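Bedroom radiator cold, rest of the flat warm
Ticket opened by: Emese Vincze, Flat 64, Zusdale
Status: closed

Reported
The radiator in the back bedroom stopped heating in May, after the pump was changed. The living room and hall get hot as normal. The bathroom rail is lukewarm at the top. Thermostat is a Ponce, wired, in the hall. Boiler pressure was low on first look and I topped it up before doing anything else.

Step 1. Thermostat and timer
Set the Ponce to constant and turned it up to maximum. Boiler fired, hall radiator hot, bedroom still cold. Put the timer back as it was. Not the fault.

Step 2. Bleeding
Bled the bedroom radiator with the square key. A short hiss, then water. Did the bathroom rail as well, which had more air in it and has been fine since. No change in the bedroom after an hour.

Step 3. Getting to the valve
The lockshield end is awkward to reach in that room. There is the bed with its white headboard up by the wall, and the wardrobe runs along the right-hand side, so there isn't much floor to kneel on. I left the furniture where it was and worked lying down with a torch. If a fitter comes out, warn them to bring a short adjustable spanner, as a long one won't turn.
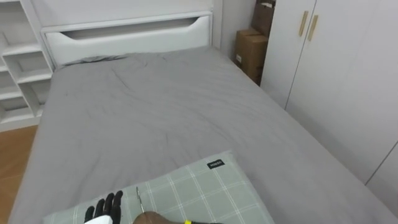 Step 4. Valve pin
Took the thermostatic head off. The pin underneath was stuck down and didn't spring back when pressed. Tapped the side of the valve body with the spanner handle and worked the pin with the flat of a coin until it moved freely. Pipe began to warm within minutes.

Step 5. Balancing
Radiator got hot on the left only. Opened the lockshield by 2 quarter turns and closed the hall one slightly. Warm all the way across now.

Parts
None fitted. The Lestthorpe branch has the replacement head in stock if it sticks again, part 475. The Drarnuvville branch would have to order it.

Follow-up
Checked again the next evening at 7 pm, still hot. Pressure holding. Closing the ticket, please reopen under the same number if the pin seizes.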